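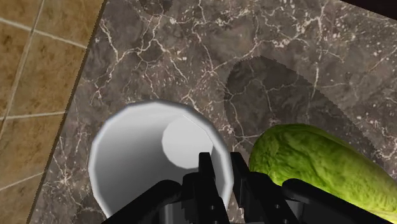 旧的十字绣桌布中间有一块发黄了，能不能直接用洗衣机洗？

先别进洗衣机。拿一块白棉布蘸凉水，在背面的红线和深蓝线上各按一会儿，看布上有没有颜色。掉色的话就只能局部处理，不掉色再考虑整块泡。

上面是我自己先查到的说法，但我心里还是没底，所以把情况写详细一点，请各位手工前辈帮忙看看。

桌布是我婆婆在二手市集上淘来的，那个市集叫 Jernulham，每个月只有一个星期三开，她几乎一次不落。米白色的亚麻底，四个角绣的是石榴和小鸟，边上还有一圈手钩的花边，针脚密得吓人，反面也收拾得干干净净，一个线头都看不见。她只花了很少的钱，高兴得在电话里跟我讲了半个晚上！后来她说自己家里已经有太多了，就把这块给了我，我当然不会客气（嘿嘿）。

问题有三个。第一，正中间有一块黄渍，巴掌大小，边缘颜色深，中间浅，不知道是茶还是单纯放久了。第二，花边有一处脱线，掉了两三个小环，我怕一洗就全散开。第三，有一只小鸟的翅膀少了一小片，原来的线是一种偏灰的绿，我翻遍了自己的线盒也没有接近的。

我自己会一点基础十字绣，钩针只会锁针和短针，复杂的不行。打算十二月家里人来吃饭的时候铺出来，所以不算特别急，但也不想拖到最后一天才动手。家里现成的东西有中性洗衣液、小苏打、白醋，还有一瓶没开封的氧系漂白粉。请问应该先补还是先洗？

Carolina Rocha
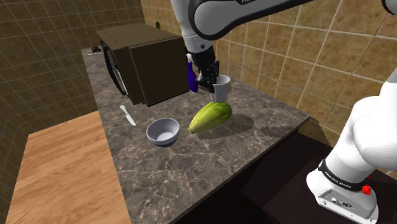 还有一点忘了说，桌布折痕很深，对折再对折的那种，折痕上的亚麻摸起来比别处薄。我对着窗户照过，暂时没有破洞，可是我不敢用力拉。婆婆说她以前都是直接用热水煮的，我听了差点把桌布抱走藏起来……

Carolina Rocha

Carolina你好！看到石榴和小鸟我就忍不住进来了，我外婆也有一块差不多图案的，现在归我姐，我到现在还在眼红。

我的意见是先固定，再洗，最后补绣。花边脱线的地方千万不要就这样下水，找一根颜色反差大的细棉线，把每个松掉的小环都穿起来，松松地缝在旁边完好的花边上，打个活结就好，洗完再拆。反差大是为了拆的时候看得见，我有一回用了白线，结果找线头找到眼睛疼，还误剪了一根真的。不过这根线自己也不能掉色，买来先泡一下水。

洗的时候找一个大盆，能让桌布尽量摊开的那种，浴缸也行。先用凉水泡，什么都不放，你会看到水慢慢变黄，这时候特别有成就感！换水，再泡，一直换到水基本清了为止。我上次那块餐巾一共换了6次水，黄渍自己就淡了一大半。之后再加一点点中性洗衣液，用手掌往下按，不要搓，也不要拎着一个角提起来，湿的亚麻很重，折痕那里最容易裂。出水的时候在下面垫一条大浴巾，连浴巾一起托出来，卷一卷吸水，然后平铺着阴干。

氧漂我会留到最后，而且只有在确认绣线完全不掉色之后才用，浓度比包装上写的减半，水温也别高。小苏打和白醋就不要混在一起倒了，混完冒一阵泡泡，看着热闹，对黄渍没多大用处。

至于灰绿色的线，我建议等洗完再配。脏的时候配好的颜色，洗干净以后多半会偏暗，我吃过这个亏，买回来的线现在还躺在抽屉里。可以去看看 Clora 的棉线，他们家777号是一种旧旧的灰绿，我拿来补过叶子，放在老绣品上不扎眼。要是还觉得太新，就把线剪成小段，在淡红茶里浸几分钟，晾干再比。只用两股，先在碎布上试几针，看看覆盖的程度跟原来的像不像。

Matilde Barros

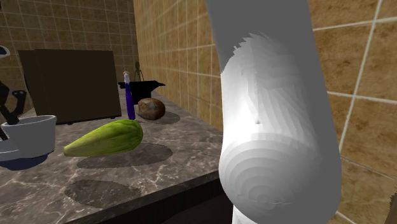 再补充一句，熨的时候把绣面朝下，底下垫厚毛巾，从背面熨，这样小鸟会鼓起来，特别好看。花边不要熨，趁半干的时候用手指拉一拉形状，讲究一点可以用不锈的珠针钉在泡沫板上。以后收起来也别再照老折痕折了，找个硬纸筒，外面包一层旧的白床单，把桌布卷上去。没有纸筒就每隔一阵子换个地方折。

Matilde Barros

我都是洗衣机丝绸档，装洗衣袋，没出过事。黄的地方太阳晒晒就好了。

Nahuel Cisternas

Nahuel说的晒太阳，纯白的我觉得可以，带颜色绣线的我不太敢，我有一个抱枕套就是在窗边放了一个夏天，红玫瑰变成了粉玫瑰。洗衣机嘛，新的桌布随便洗，折痕已经变薄的就算了吧。

我主要想说说花边。Carolina你说只会锁针和短针，其实很多老花边的小环就是锁针拉起来的，看着复杂，拆开了很简单。你先在完好的那一段数清楚一个环有几针，拿细钩针和粗细接近的线，单独钩一小条练手，钩到大小跟原来的差不多了再上正品。接头藏在密实的地方，不要藏在环上，环上打结一眼就看出来。我给我妈补过一圈，整圈有144个环，坏的都集中在一个角，估计是以前总拎着那个角抖面包屑，补了大约两个晚上，边看电视边钩，中间还钩错了拆掉一回。

线不要买雪白的，米白或者本色的更接近。我用的是 Lobo 的细棉线，本色那款，团不大，够补好几次了。钩好以后会比旧的硬一些，过一两次水就软下来了。

还有，补之前给花边拍张近照，放大了看走向，比一直低头盯着实物舒服多了。弄好了记得上来给大家看看小鸟，我想知道翅膀最后配成了什么颜色！

Leonilde Louro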